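Taletti Dual-Arm Bench Kit
Pre-use inspection checklist, with reviewer comments
Unit on trial at Borkowska, light assembly room, bench 2
Completed by: Anel Msimang
Trial month: May
Supplier: Rallard

Scope

This checklist covers the Taletti two-arm tabletop kit as delivered by Rallard for a 29-day trial. It follows the supplier's own list, with our comments added under each item. Items marked PASS need no action. Items marked NOTE may stay as they are for the trial but must be settled before purchase. Items marked FAIL stop work until they are fixed and checked again.

The kit is being considered for light paper and card handling: placing notes on boards, sorting tags, and presenting labels to an operator. It is not being considered for sharp parts, liquids, or anything over the rated load. The software package, Edine, came preinstalled and was inspected only where it affects a safety function.

Section 1. Mounting and bench

1.1 Bench rated for the combined weight of both arms and bases. PASS
Comment: Rating label found under the bench top. No movement felt when both arms were stopped from full trial speed.

1.2 Base clamps tightened to the value on the supplier's card. PASS
Comment: Checked cold on Wednesday at 8:15 and again after one hour of running. One clamp on the left base took a further eighth of a turn at the second check. Added to the daily list.

1.3 Bases set at the spacing given in the layout file. PASS
Comment: The supplier's drawing gives 1000 mm center to center. Measured at the front and rear of each base. Edine holds the same figure. If the bases are moved, the value must be changed in Edine before the arms are enabled – the software has no way of detecting the change.

1.4 Bench top level, with no lip or step inside the work area. PASS
Comment: The supplier allows a joint in the bench surface if it lies outside the taught positions.

1.5 Work area marked out. NOTE
Comment: The kit includes no floor tape or bench tape. Rallard says marking is the customer's job. The manual should state this on the first page. It is currently in an appendix.

Section 2. Power and emergency stop

2.1 Main supply on its own switched outlet. PASS

2.2 Emergency stop within reach of the seated operator. PASS
Comment: Tested with the operator seated and with the operator standing behind the chair. Reach is acceptable in both cases.

2.3 Emergency stop halts both arms. PASS
Comment: Tested ten times, five with each arm leading. Both arms stopped every time. Neither arm dropped.

2.4 Restart after a stop needs a deliberate action. PASS
Comment: Releasing the button alone does not restart motion. The operator must also confirm in Edine. The confirm prompt can be answered with the Enter key, and I would prefer a key combination. Raised with Rallard.

2.5 Behavior on loss of power. NOTE
Comment: Brakes hold both arms. Grippers keep their last position but lose grip force over time. With paper this is a nuisance only. For anything heavier it would need a second look.

Section 3. Cables

3.1 No cable rubs on a joint through the full range of motion. NOTE
Comment: Run each joint slowly from end to end with a second person watching. The wrist cables are the ones to watch. Any slack loop that hangs below the wrist can sweep across the work piece or catch on a frame. The supplier's clips hold the cable to the arm but do not control the length of the loop. We want a guide sleeve or a shorter cable in the purchased version.

3.2 Connectors fully seated. PASS
Comment: Pull test by hand only. Do not use pliers on the wrist plugs.

3.3 Cables off the floor where a foot or a chair wheel can reach them. FAIL
Comment: Spare length must be tied up under the bench before the next session. Rallard supplies hook-and-loop ties, and the bag holds enough for one arm. Order a second bag.

3.4 Strain relief at the base. PASS

Section 4. Grippers and wrist parts

4.1 Fingers straight, tips free of chips and burrs. PASS
Comment: The tips are narrow. Treat them as a puncture hazard when the arm is powered, whatever the force setting says.

4.2 Grip force set to the value on the job card. PASS
Comment: The paper setting was used for all tests. It holds a single sheet without creasing it.

4.3 Wrist bracket and sensor fixings tight. PASS
Comment: Check by hand before each session. The bracket screws have no thread lock. A drop of medium-strength compound at installation would remove this item from the daily list.

4.4 Finger covers fitted when the kit is parked. NOTE
Comment: One pair of covers was supplied for two arms. Rallard has agreed to send another.

Section 5. Shared work area

This section took the longest. The arms can reach into each other's space, and the handling job requires them to come close together over the same board.

5.1 Minimum gap between grippers set in Edine and confirmed by test. PASS
Comment: The gap was confirmed with a foam block on one gripper. The approaching arm stopped short of the block on each run.

5.2 Speed reduced inside the shared area. PASS
Comment: Edine allows a speed cap by zone. The cap was checked by timing a fixed move.

5.3 Work piece held still. NOTE
Comment: A board lying on a smooth bench can shift if a gripper presses on its edge. The kit has no fixture for this. Non-slip matting is enough for the trial. A low corner stop would be better for daily use.

5.4 Personal and desk items outside the swept area of both arms. NOTE
Comment: Drinks containers are the main concern. The supplier's list asks only for a "tidy bench." Our version will require bottles and mugs to be off the bench, lidded or not, before the arms are enabled. Stationery may remain at the rear if no taught path passes over it. Laptops may remain at the side under the same rule.
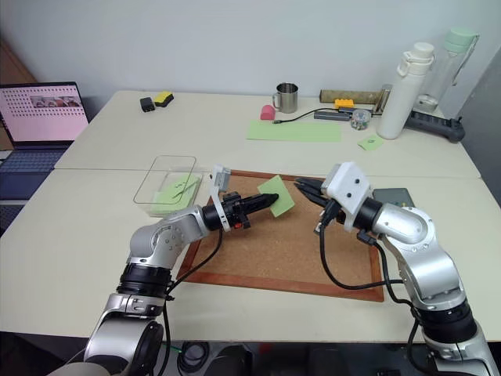 Can an operator reach in to straighten a note while the arms are enabled?
The operator must press pause in Edine, wait for the status light to turn steady, and only then reach in. A pause is enough for a brief correction with one hand. For anything longer, or for any work that needs both hands, use the emergency stop. Reaching in during motion is outside the permitted use of the kit, even at the lowest speed setting.

5.5 Pause function tested from every taught position. PASS
Comment: There is a short delay between the key press and the end of motion. Operators should be shown this delay during training so that they do not take the key press as the all-clear.

5.6 Sticky material handled without fouling the fingers. NOTE
Comment: Adhesive residue builds up on the tips. After 500 cycles on our test pad, release became slow enough for a note to hang on one finger. Wipe the tips at every break with the cleaner named in the manual. Do not scrape them.

Section 6. Software settings with a safety effect

6.1 Password set on the limits page. FAIL on delivery, PASS after correction
Comment: The unit arrived with the default password. It was changed before first power-up. Rallard should force this change at first login.

6.2 Zone file matches the bench layout. PASS
Comment: Print the zone file and keep it with this checklist. If the printed version and the screen differ, do not enable the arms.

6.3 Event log records stops and faults. PASS
Comment: The log keeps the last 1000 entries and then overwrites the oldest. Export it weekly during the trial.

6.4 Remote access turned off. PASS
Comment: It was on by default. Rallard support asked for it to be left on. We declined, and support has managed by phone since.

Section 7. Documents and training

7.1 Manual supplied in print. PASS
Comment: The wiring pages are clear. The cleaning pages refer to an older gripper and should be replaced.

7.2 Risk assessment supplied by the vendor. NOTE
Comment: It covers the arms singly and says very little about both working over one board. We have written our own addition, and it must be reviewed again if the job changes.

7.3 Operators trained and signed off. PASS
Comment: Training took one morning per operator. The stop and pause drill should be repeated monthly.

Section 8. Cost items affecting safety

8.1 Guarding. NOTE
Comment: The optional clear screen is listed at $1299. It closes the side of the bench that faces the walkway. I recommend including it in any order – the walkway is too narrow for a marked line to do the job by itself.

8.2 Spare parts held on site. NOTE
Comment: Minimum stock should be one set of finger tips, one wrist cable, and one emergency stop button. The wrist cable has the longest lead time of the three.

Daily list, to be completed before enabling

Base clamps: hand check, no movement
Floor and wrist cables: tied, no damage
Wrist bracket screws: hand check
Finger tips: clean, covers removed
Bench: drinks removed, swept area clear
Zone file: screen matches printout
Emergency stop: one test per session, both arms
Operator name and start time: entered in log

Result

Trial may continue once item 3.3 is closed. Purchase is not recommended until items 3.1, 5.3 and 7.2 have a written answer from Rallard. Item 8.1 should be priced into the order from the start.

Signed: Anel Msimang
Copy to: Rallard service desk, Borkowska safety file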